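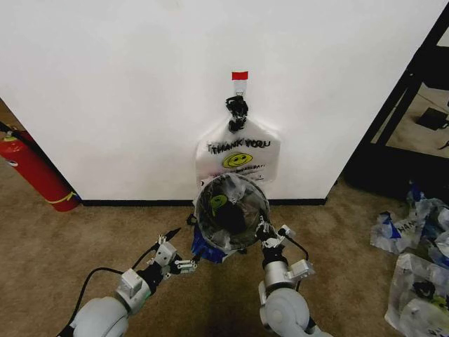
今天轮到我给双臂那台做保养，边干边发，想到哪写到哪。

先说线。两条胳膊外侧各走一根黑线，左边那根顺着小臂弯上去，右边那根从手爪绕下来。线松一点没关系，怕的是绷！手腕转到头的时候线还得有余量，我一般让它慢慢转到极限，手指搭在线上跟着走一遍，哪里发紧马上就能摸出来。

上个月在Delwood那边就吃过亏，扎带勒太死，跑到第410次抓取右手突然掉线，查了一下午，最后是接头根部断了一芯。气死我了。现在扎带全换成魔术贴的，丑是丑了点，拆起来快。

手指关节这块，Zustmont的手册写的是每600次循环清一次。我嫌久，地毯上干活毛絮多，全往指缝里钻，所以我4天清一回。软毛刷加一点点酒精，别拿气枪吹，会把毛吹进更里面去（别问我怎么知道的）。

清完一定要重新标零位！手指张开、并拢，来回6遍，看两边读数对不对得上。右手食指总是差那么一丢丢，补偿值我写在控制柜门内侧的胶带上了，换班的同学记得看，别又给我恢复出厂。

然后拿东西试手。我喜欢用透明的圆罩子，两只手一起捧，力大了壳会变形，力小了会滑，比方块难伺候多了。而且透明的东西反光，头上的相机经常认不准边缘，正好顺便看看标定有没有跑。

挂钩上的塑料袋也是老考题了，提手拧成一团，软塌塌的，比硬壳的东西难搞十倍。钩子上方贴了红胶带，挪位置的话请连胶带一起挪，不然我找半天。

有人问抓力参数，我这边双手捧的时候左右给一样的值，从小往上加，加到刚好不滑就停。Stillholm那套自动调力我也试过，壳太薄的时候老是抖，后来就关掉了。

备件还差一对指尖胶垫，下单了，到货再更新换垫子的步骤。先去吃饭啦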